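Drawing for the Classroom, Unit 3: Setting Up a Table Still Life

Okay, so last time we drew single objects, and I know a few of you are sick of cups. This week you get a whole table! Grab whatever is in the Conwood supply cupboard, spread it out on the checked cloth and start looking. I like a mix of school stuff and one thing that grew on a tree.

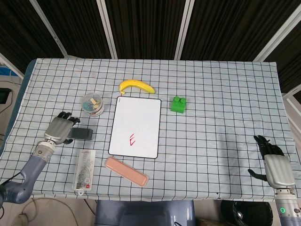

Bezawit Jemal
Course instructor, Conwood evening program

My advice is to start with the cloth. Those black grid lines on pale blue do half your measuring for you, so get a few of them down lightly before you touch the banana. Then place the whiteboard, and hang everything else off it: the green block to the right, the pink pencil case lying on a slant below. The clear tub of small colorful bits is the hard one (leave it for last, please, or you'll spend the whole 30 minutes on it).

For the second drawing, get down lower and closer. The banana goes behind the board now and you have a dark gray block to deal with, which is lovely practice for values. Press hard! Most of you draw dark things far too pale.
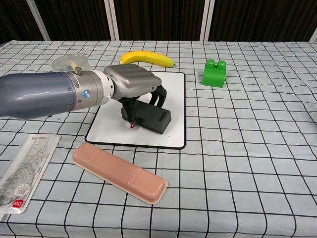 What to bring in March

Both drawings, 30 minutes each, plus a soft pencil and your eraser. Mahlet Workneh is taking the group that meets in room 230, so hand yours to her if that's you.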